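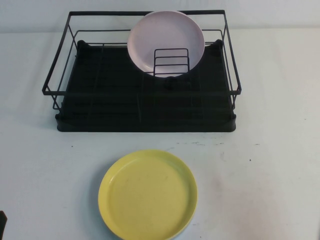
The black rack, with the lavender plate standing up and the yellow one on the table.

Washing up with Theda Vogler

March 28, 2025

I should say straight away that I'm a bad washer-upper. I leave things to soak that don't need soaking, I stack bowls the right way up so they fill with drips, and I once balanced a casserole lid on a wine glass and went to bed. So I was a bit nervous about spending a morning with Theda Vogler, who has sold kitchenware for most of her working life and has Views on all of it.

She spent years on the shop floor at Fröhlich, the kitchen shop with the steep stairs, and then moved across to Skernico, where she chose the sinkside range: racks, bowls, brushes, drainers, the odd tea towel. These days she works for herself and writes a little newsletter called Skedesance, which goes out to 1,000 people and is almost entirely about drying dishes. I've been reading it since November and I look forward to it more than I do to most things that arrive in my inbox.

"People expect me to have a beautiful kitchen," she told me, filling the kettle. "I've got a perfectly ordinary kitchen. I've got a nice rack."

She does have a nice rack. It's a black wire one on a black drip tray, and it lives on a white table against a white wall, so your eye goes right to it. I asked if the black was a style decision and she laughed at me.

"I had white ones for years. White's lovely until you live in a hard water area, and then it's — well, it isn't that the limescale shows on white, it's everything else. Tea. Tomato. Black shows the limescale, but limescale I can deal with. Bit of vinegar on a cloth, ten minutes, rinse. You can't do much about tomato."

We started with plates, on Theda's orders. She's a great believer in coloured plates for everyday use and has a soft spot for pastels. The lavender one, she says, is her toast plate. The yellow one is for anything with egg. I asked whether that was a rule in the house and she said no, it was just how it had gone, and that she'd feel peculiar having egg off the lavender.

What she really wanted to talk about, though, was standing plates up. I've always thought of this as obvious (you put the plate in the rack, the plate dries) but Theda thinks most of us do it wrong, and after an hour in her company I've come round to the idea that I've been doing it wrong for twenty years.

"You want air on both faces," she said. "Both! If you lean three plates on each other like toast that's been knocked over, only the front one dries. The ones behind sit there wet and then you put them in the cupboard wet, and then the cupboard smells, and then you write to me."

Do people write to you about that?

"All the time. It's cupboards and it's cutlery pots. The bottom of a cutlery pot is a horrible place."

When she was at Skernico she kept a tally of every customer letter and email about drying racks. She got to 661 before she handed the job on, and she can still tell you what was in them. A lot of people wanted a rack that would fold. A lot of other people had bought one that folded and hated it. There were 57 letters about one particular model, the Teltard, a two-storey thing with hooks for mugs, and she winces when it comes up.

"I chose the Teltard. I'll hold my hands up. I thought it was so clever! It had a place for everything, it had a little shelf for a sponge. But it was too tall. You'd put it by the sink and it would be right there at eye level, dripping on you. And the mugs dripped on the plates. I hadn't thought about the mugs dripping on the plates. Fifteen people in a room and none of us thought about it."

Did you have one at home?

"For two weeks."

I asked what she'd look for if she were buying one tomorrow, and she pulled her chair round so that we were both facing the table, as if we were about to watch a film.

Her first thing is the tray. She likes one with ridges, so that a damp board or a lid put straight down on it isn't sitting flat in a puddle, and she likes a proper lip round the edge. Her own has both. She ran a finger along the front edge, which is thick and rounded, and told me that a thin sharp edge on a tray is a false economy. "You're going to be lifting this over to the sink to tip it out, with water in it, probably half asleep. You want something to get hold of."

How often should you tip it? Every evening, apparently. I said I did mine when I noticed it and she gave me a look I last saw on a dental hygienist.

The second thing is that the basket has to come away from the tray without a fight. She doesn't mind a bit of a knack to it, but if you can't get them apart you won't clean underneath, and underneath is where it all goes on. At Fröhlich she used to make customers try it in the shop. "They'd be embarrassed. Grown men in good coats. I'd say go on, lift it, put it back, do it again with one hand. You'd sell fewer racks but you'd hardly get one back."

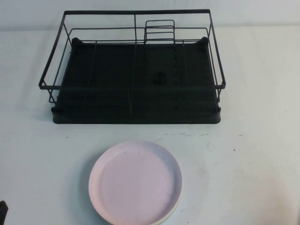
Wire basket on its ribbed tray, with the small divider standing at the back.

Then there's the divider, that little upright bit of wire at the back. I'd taken it for decoration, if I'm truthful, or maybe something that had been left over at the factory. Theda was delighted by this.

"Everybody asks me what it's for! And I say, what have you got? It'll hold a plate. It'll hold a small board. My sister puts her baking tray against hers and swears by it. I don't mind what you do with it as long as you don't jam it full."

Jamming is the enemy, as far as I could gather. She'd much prefer you washed up twice in a day than built one of those towers. She used to time things at Skernico, with a kitchen timer and a notebook, and her rule of thumb is that plates spaced properly in a warm room want 30 minutes before you even think about the cupboard. If they're packed in tight, she reckons, all bets are off.

"And then somebody comes along with a tea towel and smears it all about. I like a tea towel, I sold thousands of tea towels, but it has to be dry to start with. You'd be amazed how many people are drying plates with a wet cloth."

(I would not be amazed. I am those people.)

We had our tea and a slice of something with caraway in it, and I asked about the open sort of rack against the solid plastic sort, the kind my mum had, with slots. Theda's fond of those, it's what she grew up with, but she went over to wire and hasn't gone back. You can see through it, is her main argument. You can see what's under there. With the plastic ones you could lose a teaspoon until Christmas.

The downside is small stuff. Hers has long thin wires running front to back along the bottom, and she's quite frank that an espresso cup will wobble on them. Egg cups are hopeless. She puts egg cups on a folded cloth to one side and says she's made her peace with it.

"There isn't a rack that does everything. I spent years looking for one, I got paid to look for one, and every time you solve the egg cups you've made it worse for the dinner plates. So have the rack that suits the things you wash most. For me it's plates. If you live on soup, get something for bowls."

What about bowls, then? I do more or less live on soup.

"On their sides, tipped forward a bit, so the water runs off the rim. Don't put them upside down flat on the wires, you trap all the steam. Mine lean on the sides of the basket, because the sides slope. Straight up-and-down sides, a bowl just falls over and takes its friends with it."

I wrote that down, and underlined it.

I'd brought a few questions that readers had sent in, so we went through those too. Can you leave a wooden spoon in the rack? Yes, but standing up, and not overnight in the wet end. Is it all right to put a rack away in a cupboard between washes? If it's dry, fine, though she never has. Knives? She washes the sharp ones by themselves, dries them straight away and puts them back in the block, and she wouldn't be drawn into any discussion about that at all. "No. Sorry. Not in the rack. Next."

Somebody had asked whether it's worth having a rack if you own a dishwasher, and Theda, who does own a dishwasher, said she uses it for the big evenings and does breakfast and lunch by hand. She likes looking out of the window with her hands in warm water. She gets most of her newsletter written that way, in her head, and then has to hurry off and type it up before she forgets.

The next issue is going to be about washing-up bowls, and whether you need one. I asked which side she was coming down on and she wouldn't tell me, but there was one under the sink, a blue one, and I've got my suspicions.

Before I left she made me wash my own cup and plate, and stood behind me while I put them in. I tipped the cup. I left a gap. She moved the plate over by one wire and handed me my coat.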